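Creases, Wedges and Other Small Defeats: Tips From the Back Bedroom

I sort, mend and photograph old toys at a table in our back bedroom, mostly building blocks that have lost their sets. Over the years I have learned a few things the slow way. 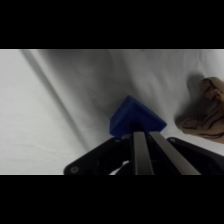
Get the fold out before you do anything else

A pale cloth makes a fine background for small things, right up until you notice the long diagonal fold running across it. Gentle rumples don't bother me. They go soft and gray and look almost deliberate. A proper crease makes a line, and the eye goes to the line and stays there, ignoring your nice blue triangle completely.

Iron the cloth from the back while it is slightly damp, then hang it over a door overnight. Do not fold it neatly and put it in a drawer. I did this for years and felt very organized. Roll it around a cardboard tube instead. Mine came out of a roll of Dostico wrapping paper and has outlasted the marriage it was bought to celebrate.

Keep the triangles apart from the squares

Square blocks stack. Triangular ones lie in wait. Put them in the same box and the lid will never close again, although it will look as if it should. I keep wedges in a shallow tray, points up, and cubes in anything with a lid.

Selorm Bawa, who has the table next to mine at the Monday swap, lays his wedges in pairs, long face to long face, so that each pair makes a block. It takes up half the room. I was annoyed for a week and then copied him.

Cleaning painted blocks

Wring the rag until you think it's dry, then wring it again. Use plain water with one drop of dish soap. Wipe, dry at once with an old T-shirt, and stand the block on a rack for 10 hours before boxing it. A dull finish will show every place you rubbed too hard, so go easy on the corners and stop while you're ahead. I have never stopped while I was ahead, and I own several shiny-cornered blocks.

Skip the furniture polish. Berwyn Watkins gave a whole set the Esora lemon treatment and they slid off each other for a month.

Glare on the edges

If one corner of the block has gone white and the opposite side has gone nearly navy, your light is too close. Move the lamp back, or tape a sheet of baking parchment a good hand's width in front of it. Keep the parchment well away from a hot bulb. You would think that went without saying, and so did I.

Labeling

Write on the tray and leave the block alone. Masking tape and a soft pencil will do. My count stood at 2,340 pieces in September, and the only ones I can't place are the 11 I marked with a clever system of colored dots. The key to the dots is in a safe place.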